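Kapitel 7
Wäsche trocknen in der Gemeinschaftswaschküche

Lernziele

Nach der Bearbeitung dieses Kapitels können Sie
den Weg der Wäsche von der Waschmaschine bis zum Regal beschreiben,
die wichtigsten Teile eines Frontladers benennen,
Wäscheposten nach Trockenart trennen,
den Trockner vor und nach dem Beladen fachgerecht kontrollieren,
ein Trockenprotokoll führen.

Schlüsselbegriffe: Restfeuchte, Schontrocknen, Schrankfertig, Bügelfeucht, Flusensieb, Türverriegelung, Wäscheposten

7.1 Einstieg: Ein Vormittag im Wohnheim Akanstead

Milagros Toledo ist im zweiten Jahr ihrer Ausbildung zur Hauswirtschafterin. Im Juli wird sie für mehrere Wochen in der Waschküche des Wohnheims Akanstead eingesetzt. Gewaschen werden dort Bettwäsche, Frottierwäsche, Küchentücher und die persönliche Wäsche der Bewohnerinnen und Bewohner. Die Flachwäsche für den Speisesaal geht außer Haus an die Wäscherei Flosham und kommt gemangelt zurück.

Am ersten Morgen findet sie auf dem Sortiertisch einen Zettel der Spätschicht: »Handtücher Haus B noch klamm, bitte noch einmal trocknen.« Der Posten ist zusammengelegt und liegt bereits im Regal. Die oberen Tücher fühlen sich trocken an, die unteren nicht. Am Saum und an den Aufhängern ist deutlich Feuchtigkeit zu spüren.

Ihr Ausbilder Gilmar Moura lässt sie den ganzen Stapel wieder auseinandernehmen. Dabei kommen drei Arten von Textilien zum Vorschein: dicke Duschtücher, dünne Gästetücher und einige Waschhandschuhe. Alles ist in derselben Trommel gelaufen, im selben Programm. Die Gästetücher sind übertrocknet und hart, die Duschtücher haben an den Kanten noch zu viel Restfeuchte.

Moura stellt ihr dazu folgende Aufgaben: Sie soll den Posten neu aufteilen, die feuchten Teile nachtrocknen und anschließend aufschreiben, an welcher Stelle des Ablaufs der Fehler entstanden ist. Die Lösung besprechen die beiden nach der Mittagspause. Sie finden den ausgefüllten Bogen am Ende des Kapitels.

7.2 Was beim Trocknen geschieht

Nach dem Schleudern enthält die Wäsche noch Wasser. Wie viel es ist, hängt von der Faser, der Gewebedichte und der Schleuderdrehzahl ab. Baumwolle hält mehr Wasser zurück als Polyester. Ein dickes Frottiertuch hält mehr zurück als ein glattes Geschirrtuch. Im Trockner wird die Wäsche durch die Drehung der Trommel gelockert und von warmer Luft durchströmt. Das Wasser verdunstet und wird mit der Luft aus der Trommel abgeführt. Je nach Bauart gelangt die feuchte Luft über einen Schlauch ins Freie (Ablufttrockner), oder das Wasser schlägt sich im Gerät nieder und wird aufgefangen oder abgepumpt (Kondensations- und Wärmepumpentrockner).

Den Wassergehalt der Wäsche bezeichnet man als Restfeuchte und gibt ihn in Prozent an. Bezugsgröße ist das Gewicht der trockenen Wäsche. Eine Restfeuchte von 100 Prozent bedeutet, dass die Textilien noch einmal so viel Wasser enthalten, wie sie trocken wiegen. So nass kommt Wäsche nur dann aus der Maschine, wenn nicht oder nur sehr schwach geschleudert wurde. Solche Posten gehören zurück in die Waschmaschine und werden nachgeschleudert.

Für die Praxis sind zwei Trockenstufen besonders wichtig:

Schrankfertig. Die Wäsche wird ohne weiteren Arbeitsgang zusammengelegt und eingelagert. Geeignet für Frottierwäsche, Unterwäsche, Strümpfe und Putztextilien.

Bügelfeucht. Die Wäsche behält so viel Feuchtigkeit, dass sie sich glatt bügeln oder mangeln lässt. Geeignet für Bettwäsche, Tischwäsche und Hemden. Bügelfeuchte Wäsche darf nicht im Korb stehen bleiben, sie wird sofort weiterverarbeitet.

Übertrocknete Wäsche ist kein kleiner Schönheitsfehler. Die Fasern werden spröde, die Tücher fühlen sich hart an, und der Energieverbrauch steigt.

7.3 Den Arbeitsplatz vorbereiten

Im Wohnheim Akanstead wird nach einer festen Reihenfolge gearbeitet. Sie hängt als Tafel an der Tür zum Wäschelager und gilt für alle Schichten. Die Fassung vom 7.6.22 lautet:

Hände waschen, saubere Schürze anlegen.
Körbe für saubere Wäsche auswischen.
Flusensieb herausnehmen, reinigen, einsetzen.
Trommel auf zurückgebliebene Teile prüfen.
Dichtfläche und Rand der Türöffnung mit einem trockenen Tuch abwischen.
Wäscheposten nach Pflegekennzeichen und Stoffdicke trennen.
Posten locker einfüllen, Tür schließen, Programm wählen.
Eintrag im Protokoll.

Körbe für saubere und für schmutzige Wäsche dürfen niemals vertauscht werden. In manchen Betrieben unterscheidet man sie nach Farbe, in anderen nach Beschriftung. Entscheidend ist, dass die Regelung schriftlich festliegt und auch Aushilfen sie kennen. Ein Korb, der auf dem Boden gestanden hat, kommt nicht auf den Legetisch.

Stellen Sie die Körbe so, dass der Weg zur Türöffnung kurz ist und Sie sich beim Beladen nicht verdrehen müssen. Nasse Wäsche ist schwer. Gehen Sie beim Anheben in die Knie und halten Sie den Korb nah am Körper. Lieber zweimal mit einem halb gefüllten Korb gehen als einmal mit einem überladenen.

7.4 Der Frontlader und seine Teile

Trockner werden meist von vorn beladen. Wer täglich mit einem solchen Gerät arbeitet, sollte seine Teile benennen können. Störungsmeldungen an den Kundendienst werden dadurch kürzer und eindeutiger.

Die Türöffnung ist rund und von einem Rand eingefasst. Am Rand sammeln sich Flusen und gelegentlich Fäden, die beim Schließen eingeklemmt werden können. Seitlich neben der Öffnung sitzt bei vielen Geräten das Gegenstück zum Türverschluss. Es ist in die Front eingelassen oder mit einer kleinen Metallplatte aufgeschraubt. Rastet der Verschluss dort nicht ein, startet das Gerät nicht.
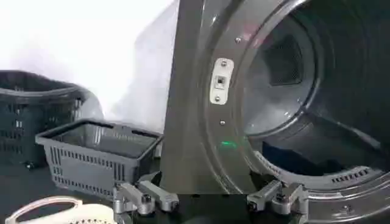 Die Tür wird mit der flachen Hand zugedrückt und nicht zugeschlagen. Lässt sie sich nur mit Kraft schließen, liegt in der Regel ein Wäschestück im Weg. Öffnen Sie sie wieder und schieben Sie die Wäsche tiefer in die Trommel. Lockere Schrauben am Verschluss werden gemeldet. Sie nachzuziehen ist Aufgabe der Haustechnik.

Lüftungsschlitze müssen frei bleiben. Ein Tuch, das über dem unteren Rand hängt, kann den Luftstrom behindern und die Trockenzeit verlängern. Welche Öffnungen welchem Zweck dienen und an welcher Stelle das Flusensieb sitzt, entnehmen Sie der Betriebsanleitung des jeweiligen Herstellers. Das Gleiche gilt für Anzeigelampen: Ihre Bedeutung ist nicht bei allen Geräten gleich.

Merke: Vor jedem Beladen einen Blick in die leere Trommel werfen und mit der Hand einmal an der Innenwand entlangfahren. Einzelne Strümpfe und Waschhandschuhe bleiben leicht zurück und werden im Halbdunkel der Trommel übersehen.

7.5 Zurück zum Fall

Milagros Toledo hat den Posten aus Haus B neu getrennt. Insgesamt waren 11 Duschtücher nachzutrocknen. Die Gästetücher hat sie noch einmal ausgeschlagen und neu gelegt, die Waschhandschuhe kamen in das Fach für Kleinteile.

Ihr Bogen enthält folgende Einträge:

Posten: Frottier, Haus B
Festgestellter Mangel: Kanten und Aufhänger klamm, dünne Teile übertrocknet
Ursache: unterschiedliche Stoffdicken in einer Füllung, keine Griffprobe vor dem Zusammenlegen
Maßnahme: Posten getrennt, dicke Teile nachgetrocknet, Griffprobe an Saum und Aufhänger
Vorschlag: Spalte »Griffprobe« in das Protokoll aufnehmen

Moura ergänzt, dass auch das zu frühe Einlagern ein Fehler war. Wäsche soll vor dem Einräumen auskühlen, weil warme Textilien sich trockener anfühlen, als sie sind. Den Vorschlag mit der zusätzlichen Spalte übernimmt er für das Protokoll der Waschküche.

Aufgaben

1. Erklären Sie den Begriff Restfeuchte mit eigenen Worten.

2. Ordnen Sie die Textilien Ihres Ausbildungsbetriebs den Trockenstufen »schrankfertig« und »bügelfeucht« zu.

3. Suchen Sie an einem Trockner in Ihrem Betrieb Türverschluss, Flusensieb und Lüftungsöffnungen. Fertigen Sie eine beschriftete Skizze an.

4. Vergleichen Sie die Reihenfolge aus Abschnitt 7.3 mit der Arbeitsanweisung in Ihrem Betrieb. Notieren Sie Abweichungen und erfragen Sie die Gründe.

5. Führen Sie zwei Wochen lang ein Trockenprotokoll mit den Spalten Posten, Programm, Dauer, Griffprobe und Bemerkung.

Im folgenden Abschnitt 7.6 werden die Pflegekennzeichen für das Trocknen im Einzelnen behandelt. Halten Sie dafür drei Textilien mit gut lesbarem Etikett bereit.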